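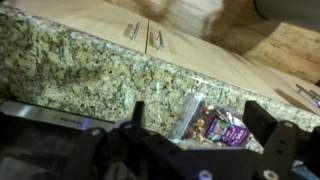 Wrist camera view: a clear bag of mixed nuts between the two fingers, at the edge of a granite countertop.

Zirerell Kitchen Demonstrations – README

This folder holds 1,050 demonstrations of simple kitchen work, recorded by remote control in two homes, Bondham and Lennox. The operator moves a hand controller and the arm follows. All files are from the wrist camera and the joint log, stored together per episode.

Tasks
There are 7 tasks. The largest group is snack bags and other soft packages on the counter. Drawers and cabinet doors are in a separate folder, because their log format is older.

Files
Each episode has video.mp4, joints.csv and note.txt. The note is written by the operator after the episode and may contain spelling errors.

Known problems
In 107 episodes from Lennox the gripper opening was not logged. They are marked "nogrip" in the index – please leave them out if you train on finger position. Clocks were corrected in March, older copies should be deleted.

Contact
Santeri Mäkelä, Estari
Last change: August 7, 2020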